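The planner that learned to wait

Notes from a long call with Shirin Pakzad and Kristóf Illés of Zemasmont. Cleaned up a bit, order mostly as they said it.

Shirin Pakzad is eating lunch when she picks up. Doesn't stop. "Go ahead, I can talk about timeouts with my mouth full."

Timeouts is where it starts. Zemasmont writes the sequencing and motion software for small test cells, the kind where an arm takes a circuit board, puts it in a fixture, waits for a verdict and sorts it. Their planner is called Rutora. Version two went out in March and most of what changed is in how it handles the waiting.

"In the old one the test was a step," she says. "Pick, place, close, test, open, pick, drop. A list. The arm would park over the fixture and the whole program sat there blocked on one signal. If the signal came back weird, you got an exception and a very still robot."

So what is it now?

"A condition. The planner keeps a belief about the fixture — lid, board, tester — and it's allowed to plan against that while the tester is busy. It might decide to stay put. Fine. But it decided."

Kristóf Illés joins ten minutes in, from a train, drops twice. He wrote most of the lid code. Ask him about the lid and you lose a quarter of an hour.

"People think the lid is a detail. The lid is where everything goes wrong," he says. A hinged lid moves through space the wrist also wants. Old Rutora treated it as two static shapes, open and closed, and swapped them when the command was sent. Which means that for a moment the collision model is lying. "You swap the shape at the command, the real lid is still swinging, the planner thinks the air is free. We had that in the code for a long time. I reviewed it. I approved it."

Now there's a swept volume that stays reserved untill the lid sensor agrees. Costs planning time. How much? He has the number ready: 9 milliseconds on the median query. "I fought for that number, it was much worse."

They do nearly all of this in simulation first. The regression suite is 357 scenarios, run on every merge, and each one is a small variation on the same bench: tray shifted, fixture rotated a touch, tester slow to answer, tester answering twice. The answering-twice one came from a customer, Hegyi, whose line lead Anikó Kiss sent them a log with 3209 lines and the single comment "see line 105."

Line 105 was a duplicate pass signal. The old planner took the second one as the result for the next board. "So a board that hadn't been tested got a pass," Pakzad says. "She was very polite about it. I would not have been."

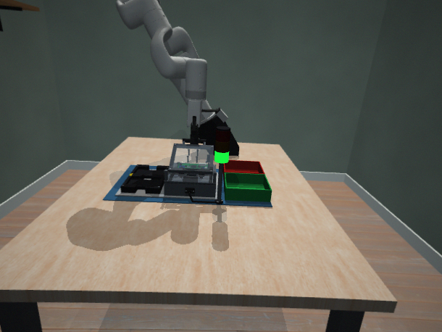
The bench in sim: fixture lid up, green lit on the tower, sort bins to the right.

The tower light matters more than you'd expect. In the sim it is driven straight from planner state, no separate script, and that was Danica Softić's idea. She does tooling. Before, the tower was set by its own little state machine and the two would drift apart, and someone would spend an afternoon debugging the wrong one.

"If the light is wrong now, the planner is wrong," Illés says. "I can scroll through a hundred replays and just look at the light."

And the bins? Red and green, reject and pass. Pakzad says the drop was the easy part and then corrects herself. Front bin overlaps the back one from most camera angles, so the perception module kept merging them into one container with a strange rim. Anderson Marinho fixed it by not asking perception at all. Bin poses come from the cell config, and the camera only gets to veto.

"Some people on the team hated that. It feels like cheating. But bins don't wander much."

What doesn't work yet: cables. The fixture cable isn't in the collision model, they keep the wrist high over that side and hope the installer did the same thing. Illés wants a proper keep-out region generated from the config. Pakzad wants it too, but after Tirklow, the log viewer, which is late. How late she won't say.

Last question, would they go back to a plain list of steps for a simple cell? Illés says yes right away, for one fixture and a fast tester, sure. Pakzad says no. They argue about it — him in a tunnel, half the words missing — and then his line goes for the third time and she says to just send her the draft, she'll check the numbers tonight.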